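Unit 4: Planning and Costing a Two-Arm Work Cell
Course coordinator: Henrike Kuhlmann

Purpose of this unit

Students will prepare an equipment budget for a work cell in which a pair of robot arms shares a table with a seated person. The completed budget is submitted in November and counts toward the final grade.

4.1 Capital items

The arms are usually the largest line in the budget, and the one for which quotations are easiest to obtain. Grippers should be listed separately. Fingertips wear and are to be entered as consumables, with 2 spare sets for each arm. Mounting hardware, power supplies and cabling must also appear as their own lines – a supplier's base price may leave them out.
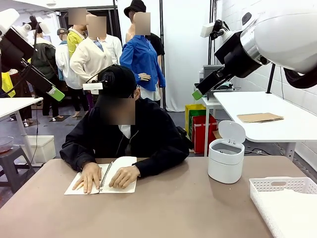
Task objects belong in the budget as well. Notebooks, bins, baskets and similar household goods cost little individually, but they are replaced often. The model budget for the Skevbridge cell allows $200 per term under this heading. Any head-worn equipment for the seated person is charged to instrumentation.

4.2 Space and services

Record the floor area, the reach of each arm and the route of every cable before requesting quotations. Where a room is shared with storage or display, the plan must show what stays and what is to be moved, and who will pay for the move.

4.3 Submission

Each group submits one spreadsheet and a covering memo of no more than 4 pages. Prices are to be in local currency, with freight and tax shown separately. Questions about supplier quotations should be directed to Gorazd Tomić.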